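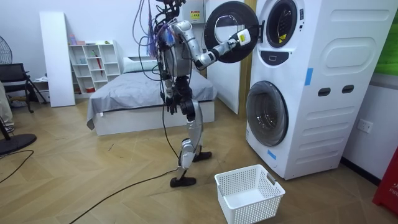
Fig. 1. Gripper on the door rim, upper machine of the stacked washer-dryer.

3 Aug 2024

Turbo swap on the Mastton crossover, continued. Engine is the 1.5L four, automatic gearbox, 28 psi fuel gauge fault still open from May (see Bushra's page). Car has covered 2,815 miles since the last oil change.

Old turbo off. Shaft play within the Hollari limit, but the wastegate arm was worn at the bushing and rattled by hand. Compressor wheel clean. Oil feed line had coke at the banjo fitting. Replaced the line, both crush washers and the drain gasket. Did not reuse the manifold studs; two came out with the nuts.

New unit is the Sandhu part. Drain flange sits slightly off angle compared with the original. Loosened the center housing, clocked it until the flange met the pipe square, retightened. Primed with clean oil before fitting the feed line.

Cranked with the injectors unplugged until oil pressure showed. First start fine. Idle hunted for a minute, then settled. Small weep at the coolant return, fixed with a new clamp.

Road run with the Plindon logger, Zubaida Lashari driving. Third gear pull from low revs, same stretch as before. Boost comes in earlier than on the old unit and holds flat to redline. Turbine inlet temperature peaked at nearly 480 C on the cruise section. The pull itself was higher but the probe dropped out, so no figure. Connector pin was backed out of the shell. Recrimped, not retested.

Trim at cruise is still slightly rich. Checked the intake for leaks with smoke, none found. Suspect the upstream sensor. Part number on the shelf ends in 492, the one on the car ends differently. Bushra Naqvi to check whether they interchange before anyone fits it.

Open items:
Repeat the pull with the probe working.
Retorque manifold nuts cold.
Heat shield bolt, lower rear, thread is poor. Needs an insert.
Log file is on the shop drive under the Mastton folder, second run only. The first has a bad time base, ignore it.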